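[playkitchens] Re: hanging the little utensils so they stay hung
Date: 2/24/25
List: playkitchens, the Wukdale toy menders' list

On the last digest, somebody at the Drummond end of the list wrote:

> We have a play kitchen in our reading corner, wooden, a hand-me-down from
> the Leler toy library, and I'm about ready to throw the accessories in a
> box and put the box in the attic. There's a bar under the hood for hanging
> things and nothing stays on it. The ladle is on the floor. The spatula is
> on the floor. I glued the hooks once in January and the glue let go in
> 11 days. My other question is the stick-on tile sheet at the back, which is
> curling at the corners. Do I peel it and paint, or can it be saved? And
> what do the rest of you do about pots? Ours are plastic and have been
> chewed by at least one dog.
>
> Sorry for the three questions in one message, I know the rules say one.

I've never once kept to the one question rule either, so don't worry about it!

Hooks first. I went through the same thing with the kitchen at Hundcombe (that's the church hall, upstairs room, for anyone new) and I tried pretty much everything you can buy on a card at the hardware store. Glue is hopeless on that kind of finish, at least it was for me. You can rough it up with sandpaper and it'll hold a little longer, and then a four-year-old hangs off it and you're back where you started. What finally worked was small screw-in cup hooks, with a pilot hole drilled first, going up into something solid. If the board is thin, put a strip of scrap wood behind it and go into that. Check the length of the screw before you start. I didn't, and I had two tiny points coming out the other side, right at forehead height. File them down or get shorter ones.

The other half of it is what you hang. Our old plastic ladle had a slot in the handle so wide it would swing right off if you bumped the counter. Wooden utensils with a proper drilled hole are so much better, and if yours don't have a hole you can drill one and run a candle stub around the inside so it doesn't splinter. Keep it to a couple of things. I used to cram six on there and they'd knock each other off all day long.

Now the tile sheet. I'd save it if it's only the corners. Warm it with a hair dryer on low, press it flat with a rag, then a thin bead of clear adhesive under the edge and a heavy book overnight. If the middle has bubbled, peel it. You can print or buy new sheet pretty cheaply, and if you're patient you can also paint the panel white and draw the joints in with a gray paint pen and a ruler. I did one like that for my niece and counted the bricks when I was done because I was so proud of myself: 172. My hand hurt for two days. Please seal it with something, though, because paint pen comes off on wet fingers, and play kitchens get a lot of wet fingers.

Oh, and whoever asked on the old thread (message 1770 in the archive, if you want to dig it out) whether a dark line or a pale line looks better between the tiles: dark, but thin! A fat dark line makes the whole thing look like a checkerboard from across the room.

Pots are the fun part. I got rid of every plastic one we had. The small stainless ones cost more but you can run them through the dishwasher, and they make a good noise, which the kids care about more than anything else. Get the ones with a rolled rim if you can find them. I had a cheap set with a raw cut edge and I wouldn't let anyone near it. I found a nice secondhand set in Wukdale at the spring sale, 33 pieces in a shoebox with half the lids missing, and we're still using those.

Hood, backsplash and burner:
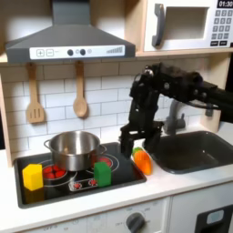
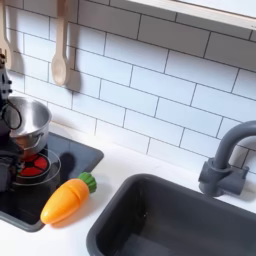
Storage is where I keep changing my mind. For a long time I had a basket on the floor for everything, spoons and pans and wooden eggs all together, and what happened was that the whole basket got tipped out every single morning before anyone cooked anything. Now I'm trying to give each thing one obvious spot. The spatula and the spoon hang side by side from under the hood, with the backsplash behind them, and the white sets them off so nicely that even the smallest ones seem to get that that's where they live. The pot goes on the burner at the end of the day. Food is still in a basket, I haven't solved food.

While I'm at it, a word for those red segmented burners. If you're repainting a stovetop and wondering whether to bother with the ring pattern or just do a plain red circle, do the wedges. Mask them with thin tape, dab the red on with a sponge so it doesn't bleed under, and pull the tape while it's still a bit tacky. It takes an evening. Ours at home is a plain circle and I look at it and wish I'd taken the evening.

One thing I'd love an answer to from the rest of you: knobs. I have a kitchen coming in from Leler where both knobs spin freely and don't click, and the kids lose interest in about a minute. Somebody here once described putting a bit of spring steel behind the knob so it catches as it turns, and I've searched and searched and can't find the post. If that was you, please send it again, with the thickness of the steel if you remember it.

And to Drummond, don't put the box in the attic yet. Try the cup hooks. I've got a bag of spare short ones and I'm happy to drop a handful in an envelope if you send me your address off list.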